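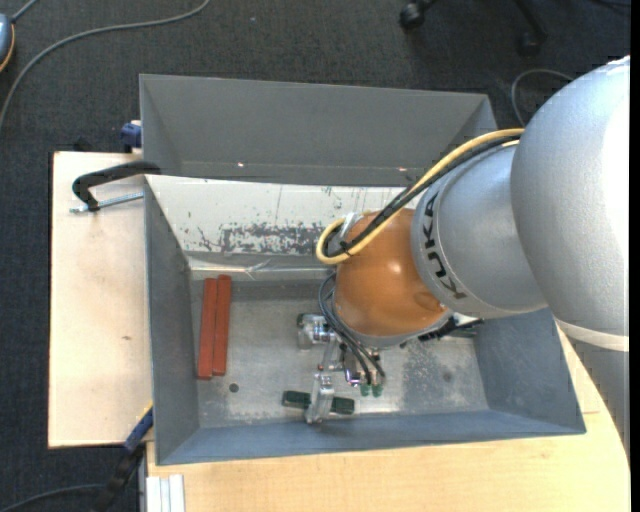
Trying out the Plida bin-picking kit

We've had the Plida kit from Trakholm on the KUKA for a while now, and I have been promising a proper write-up since the February issue. It took longer than planned, mostly because I kept wanting to run one more batch (anyone who has worked with a new toy in the lab will understand). I like this thing a lot!

For those who haven't followed along: Plida is a software and calibration package for picking parts out of bins. You supply the arm, the gripper and the bins. Trakholm supplies a depth camera driver, a grasp planner, a collision checker that knows about bin walls, and a small web page where you set everything up. There's a hardware option too, with their own camera bracket, but we passed on that and used what we had.

Setup went faster than I dared hope. You clamp the bin to something solid, walk the arm through a set of touch points on the rim, and the planner works out the rest, including the slope of the side walls. Sloping walls were what tripped up Ivura, the package we tried before this one. Ivura treats every bin as a straight-sided box, so it refused anything lying close to the edge, and you'd end up with a ring of parts that no amount of retrying would clear. Plida goes right down beside the wall, slowly, and with the wrist tilted in a way I wouldn't have thought of myself. The first time it did that I had my hand on the stop button. By the next afternoon I was eating lunch next to it.

Now the numbers, for the people who always write in and ask for them. We ran 2302 pick attempts over the whole trial. The first 905 were on the default settings, straight out of the installer, and of those 821 ended with a part held and carried out of the bin. I think that's a fine result for an afternoon's setup and no tuning at all. I changed too many things at once during the remaining attempts to give you an honest figure for them, so I won't. Next time I'll keep a better log, I promise.

What it does best is long, plain shapes. Bars and blocks lying flat are easy for it, and it seems to enjoy picking the one that frees up its neighbor (I know, I know, it's a planner, it doesn't enjoy anything). Two bars lying tight against each other are harder. With the standard settings it will often try to get a finger between them, give up, and go looking for something else. There is a "separate first" option in the advanced menu that gives the pair a gentle push before the grasp. Turn it on! I don't understand why it is off by default.

Shiny bin floors are the weak spot. Bare metal throws reflections back at the depth camera and now and then the planner gets excited about a part that doesn't exist. Hideaki Shibata wrote a little filter that throws out any candidate thinner than the floor tolerance, and that took care of most of it for us. He has sent it to Trakholm and they tell us something similar is planned. If you want his version in the meantime, ask him, he is happy to share it.

A few smaller notes, in no order. Check your cable slack before you let the planner use the full wrist range. Plida has a field for cable limits but it comes empty, and it will happily plan a wrist turn that your hoses would rather not make. The manual is good, with real worked cases in it, although the chapter on gripper models assumes you have a clean CAD file and I had to measure ours by hand. The web page logs you out after 20 minutes, which is maddening when you're standing at the cell with gloves on. And support answered every message I sent, usually the same day, in full sentences.

Laryea makes a similar package and a couple of readers have asked how the two compare. I haven't used it, so I can't say. If you have, and would like to write something up for the next issue, please get in touch.

We are keeping Plida on the cell through the end of the license and moving on to mixed parts in two bins next, with the arm sorting from one to the other. Come by if you'd like to see it run, or bring a box of your own parts and we'll throw them in.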